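Status: draft, 7 January 2024. Numbers below are from the quotes we have in hand, ask Saqib before you forward them to anyone.

# sink-task-sim - data card + buying notes

Simulated kitchen episodes, sink tasks only. We use it to decide what hardware to buy before Weltimau signs off the spring budget. Not a benchmark. Don't train a product on it.

## What's in it

- 70 episodes, all rendered, no real kitchen footage
- dark sink, pale counter, plates and food props
- several views, some with the gripper in them and some without

Gripper reach into a deep basin is the main thing we care about. A short arm is cheaper, but if it can't get over the rim and down to a plate we'd be buying twice. 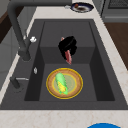

*Render: Danish Mughal / Weltimau sim group*

## Quotes so far

| Item | Vendor | Price (USD) |
|---|---|---|
| Two-finger gripper | Dusar | 2849 |
| Wrist camera + mount kit | Irnier | 3550 |

Arm itself not in the table - still waiting on Weidemann, they said February. Shipping not included in either line. Dusar quote is good for 60 days, Irnier didnt say.

Spare finger pads: get them in the same order. Small line item, easy to forget, we forgot last time.

## Cameras

Side view and counter view disagree on what's blocked. Something big and shiny near the lens will hide half a plate, so one fixed camera is thin coverage. Plan for a wrist cam plus one fixed. If money is tight drop the second fixed one, keep the wrist.

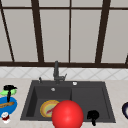 **Can we skip the wrist camera in year one?**
Only if the first tasks stay on the open counter; for anything down in a basin, budget for it from the start.

## Known gaps

- renders only, so nothing in here tells you about splash or seals. Waterproofing has to be its own budget line
- food props are rough shapes, grip force numbers won't carry over to real food
- one kitchen style. Shallow sinks are not coverd

Danish wants a real mock-up sink on the bench before the arm order goes in. Fine by me - a used one plus a

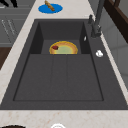
length of countertop should come out of the workshop money, not this budget. Needs a deep basin, otherwise the reach test is pointless.

## TODO

- [ ] Weidemann arm quote
- [ ] ask Irnier how long the price holds
- [ ] Saqib Rana to check import duty on the gripper
- [ ] mock-up sink, measure the door first

Contact: Danish for renders, Saqib for anything with a price on it.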